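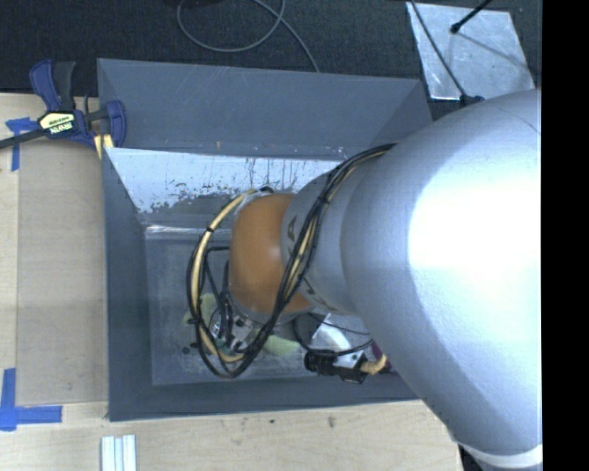
The Case for One Open Bin

Most advice about tidying assumes that every object should have its own place. Scissors go in the scissors slot, tape goes on the tape hook, batteries go in a box with a lid and a label. I followed that advice for years. I now think it's wrong for most households and a good many workrooms, and that what people need on the table is a plain open bin. Dark gray is a fine color for it. So is any other.

The argument for compartments is that you can find things quickly. This is true on the day you set them up. I bought a Trellasari drawer system with 100 small compartments for my work table, and I spent a whole January evening filling it. By spring I was opening drawers at random. I had put picture hooks under "hanging" and cup hooks under "kitchen," and I could never remember which kind of thinking I had been doing at the time. A drawer front tells you nothing until you pull it open, and with that many drawers you pull a lot of them.

An open bin has no categories to remember. You look in from the top. If the thing you want isn't on the surface, you move a few things and look again. It takes a few seconds, and I have stopped minding those seconds. What I did mind was standing in front of a wall of labels that I wrote myself and no longer understood.

The second argument for compartments is that they look neat. I'll grant this one. A bin of mixed objects on a light wooden tabletop is not going to be anybody's idea of a handsome room. But a work table is there for work, and putting things away has to be easy enough that it gets done at the end of the day when you are tired. Dropping a thing into a bin is easy. Matching it to one of many small drawers is a chore, and people put off chores. In my house the result was a tidy cabinet standing next to an untidy table.

Size matters more than the people who sell bins admit. The Tevilov I bought first was far too deep, and whatever went to the bottom stayed there. The Collet I use now is shallow and rectangular, and I can get my whole hand flat on the bottom of it. I would not go deeper than 6 inches for household odds and ends. Lids are a mistake at any depth. A lid becomes a shelf, the shelf collects mail, and after that the bin might as well be nailed shut.

There are limits to this. Blades need a cover or a separate home. So do medicines, loose screws, and anything a small child might swallow. Papers don't belong in a bin at all. I keep 2 bins, one for things in use this week and one for things waiting to be dealt with, and I empty the second one when it gets full - a better signal than any date on the calendar.

I have heard it said that this is only a junk drawer moved to the top of the table. I don't think that's much of a complaint. The junk drawer is the one part of the house where everyone in the family knows to look. The Gritmont hardware store where I grew up kept a mixed tray near the register, and people dug through it happily while they waited to pay. I suspect they found more of what they needed in there than on the sorted shelves.

My Trellasari cabinet is in the garage now. It holds seed packets, a few in each drawer, and I open it in spring.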